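Search tips, kit lists, how-tos

Practical Tips for Sorting and Packing Sweets with a Hand-Held Gripper (a home sheet for our robotics club)

Quite a few families in the Tolivham robotics club have asked for something written down about the snack sorting task, so I have finally sat down with a pot of tea and done it. It is meant for the kitchen table or the spare bed, wherever you have a bit of room, and you don't need to know any programming to take part. If you have a hand, a cardboard box and a willingness to pick up the same toffee over and over again, you are qualified, and very welcome!

The club project this term is called Darnutari. We are gathering lots of short recordings of people moving small wrapped things into a box and out again, and in December the older members will use them to teach the club's arm to do the same. Our target is 336 good recordings between us. It sounded enormous when we first wrote it on the board, but an evening's work gets you further than you'd think, particularly if there are two of you and you put the radio on.

1. Choose your sweets with a bit of thought

Go for variety. A selection of different shapes teaches far more than a big bag of one kind, so mix long biscuit-type snacks with little twisted sweets, flat packets, and anything with a shiny wrapper. Bright colours are a help when you come to look back through your recordings, as you can tell at a glance which one you were after. Leave out anything that melts (we learnt this with chocolate, near a radiator, and I shall say no more) and anything so soft that it goes out of shape after a few squeezes.

Keep the wrappers on, obviously. And buy a few spares, because they do get eaten.

2. Find a surface that gives a little

A hard table is fine, but small packets skid about on it when the fingertips come down. A bed with a cover on it, or a folded blanket over the table, is much kinder. Pull the cover reasonably flat first. Small ruckles don't matter, but a deep fold will swallow a boiled sweet and you'll be hunting for it with your free hand, which spoils the recording.

Patterned cloth is perfectly all right, by the way. Somebody asked whether it had to be plain white. It doesn't, and I'd rather like us to have a good mixture of tablecloths and bedspreads from different homes.

3. Hold long snacks across the middle

Clear wrappers with crimped or twisted ends are tempting to grab by the end, where there is a nice bit of plastic sticking out. Resist! Let the two pads close on the snack itself, with the ends of the wrapper poking out at either side, then squeeze only until it stops moving. If it tips a little to one side as you lift, carry on. A small tilt does no harm, and constantly putting it down to start again makes for a very muddled recording.
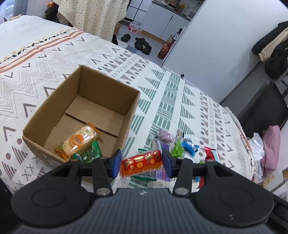
4. Put the box where your wrist wants it

Stand the box beside the pile, close enough that you can get there in one easy swing of the arm. For most of us that means turning it at an angle, and I'd encourage you to try two or three positions before you settle. The flaps need to be out of the way -- fold them right down the outside, or trim them off if nobody minds about the box. A flap left half up will catch on the jaws sooner or later.

Any plain box will do. Ours came with a delivery of Tamura tea towels and it has lasted all term with one strip of tape along the bottom.

5. Open wide, then come down slowly

The commonest fault in everyone's first batch (mine included) is arriving over the pile with the jaws half shut, nudging two packets apart, and then having to chase one of them across the bed. Open the jaws fully while you are still well above the sweets. Decide which one you are going for before you start down, and come down at about the speed you would lower a full mug on to a coaster.

When the packets are bunched up together, begin at the edge of the bunch and work inwards. If two overlap, take whichever is on top. It sounds too simple to be worth writing, but children in particular will go straight for their favourite at the bottom!

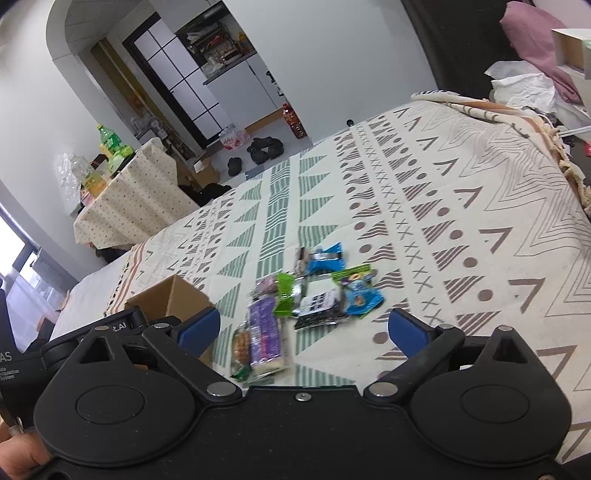 Reading time: 5 minutes

6. Keep a rhythm, and keep it short

One sweet, one lift, one gentle drop into the box, and back again. I find 10 sweets is a comfortable round before the hand begins to ache, and then I tip them all out and spread them again in a different arrangement. Please do spread them differently each time. If the long ones always lie on the left, the arm will learn that long ones live on the left, and it will be most put out in December.

Change hands if you like, or change people. Left-handed rounds are very useful to us and we have only a few so far, so left-handers, please come forward.

7. Mind the wrappers and the light

Clear plastic throws back a good deal of glare when there is a window behind it. You needn't draw the curtains and sit in the gloom, but do have a go at turning yourself round a quarter and see whether the sweets look plainer. Evening lamps are fine too. A mixture of daytime and evening rounds is best of all, so don't feel you must save it up for a bright Sunday morning.

8. Wipe the pads

Sugar gets out of even a well-sealed wrapper somehow, and a sticky pad won't let go cleanly. A barely damp cloth and then a dry one, between rounds, is plenty. Please don't use spray polish -- it leaves the pads slippery for days, and we had one set come back smelling beautifully of lavender and quite unable to hold a thing. For the hinges, a soft dry paintbrush gets the crumbs out.

9. Write it down as you go

A line in the notebook for each round: your household number, the time of day, how many rounds you did, and anything odd that happened. Dropped sweets are worth recording and you mustn't delete those rounds. A fumble and a second try is just as helpful to us as a perfect lift, and I know several people have been throwing them away out of embarrassment. We had reached 114 recordings when I last added up the notebooks, which I thought was very respectable.

10. Pack away properly

Jaws closed, cable loosely coiled, pads facing inwards, back in the padded bag. The whole kit with its charger comes to a little over 700 grams, so it will go in a school rucksack quite happily, only not underneath the PE shoes. Bring it to the Vellau Room at the next meeting along with your notebook, and if any sweets have survived, bring those as well.

Related tips

Labelling cables so that you can read them next year
Making a padded tool bag from an old duvet
Getting sticky tape residue off plastic
Cardboard box dividers for small parts
What to take to your first club competition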